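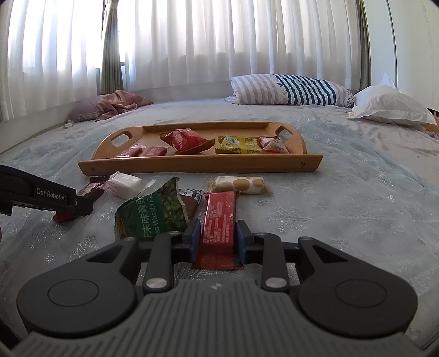

## Vorräte und Snacks: was sich bei uns bewährt hat

Angebrochene Packungen kommen bei uns sofort in Dosen oder werden mit einer Klammer verschlossen. Kekse und Cracker nie in dieselbe Dose legen. Die Cracker ziehen die Feuchtigkeit aus den Keksen und werden binnen eines Tages weich.

Weiche Cracker lassen sich retten: 5 Minuten bei 150 Grad in den Ofen, auf dem Blech auskühlen lassen, erst dann einfüllen. Bei gefüllten Keksen klappt das nicht.

**Riegel und Einzelpackungen**

- Stehend in einen flachen Karton sortieren, das kürzeste Datum nach vorn.
- Schokolade gehört nicht in das Fach über dem Herd. Kühl und dunkel reicht, der Kühlschrank ist unnötig.
- Bei importierter Ware steht das Datum oft in anderer Reihenfolge, also Jahr, Monat, Tag. Ich schreibe es mit Filzstift noch einmal groß auf die Packung.
- Verschweißte Ränder mit der Schere öffnen. Eingerissene Folie schließt keine Klammer mehr richtig.

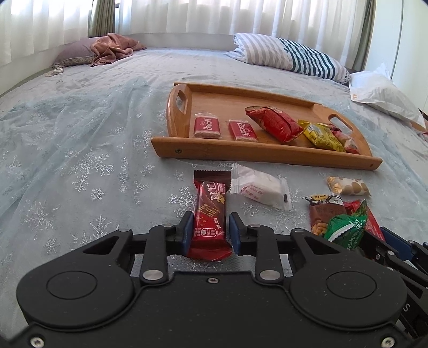

*Riegel in rot-dunkelbrauner Verpackung*

**Krümel im Bett**

Wer im Bett isst, nimmt ein Tablett mit Rand. Krümel auf dünnen Stoffen nicht mit der Hand wegwischen, sie drücken sich sonst ins Gewebe. Decke an den vier Ecken fassen, zur Mitte falten und draußen ausschütteln.

Schokoladenflecken zuerst hart werden lassen und mit einem Löffelrücken abheben. Danach von links mit kaltem Wasser spülen, etwas Gallseife auftragen, 8 Minuten warten, waschen. Heißes Wasser setzt den Fleck fest.

**Gegen Lebensmittelmotten**

Halima Rotich hat mir geraten, Nüsse und Haferflocken nach dem Einkauf für zwei Tage einzufrieren. Seitdem mache ich das so. Die Regalbretter wische ich im Januar und im Sommer mit Essigwasser aus, auch die Bohrlöcher für die Regalträger. Lorbeerblätter habe ich ausprobiert und wieder weggelassen.

Schraubgläser mit Gummiring sind dicht genug. Bei Gläsern mit 1.000 ml Inhalt passt eine 500-Gramm-Packung Haferflocken nicht immer ganz hinein, den Rest dann zuerst verbrauchen.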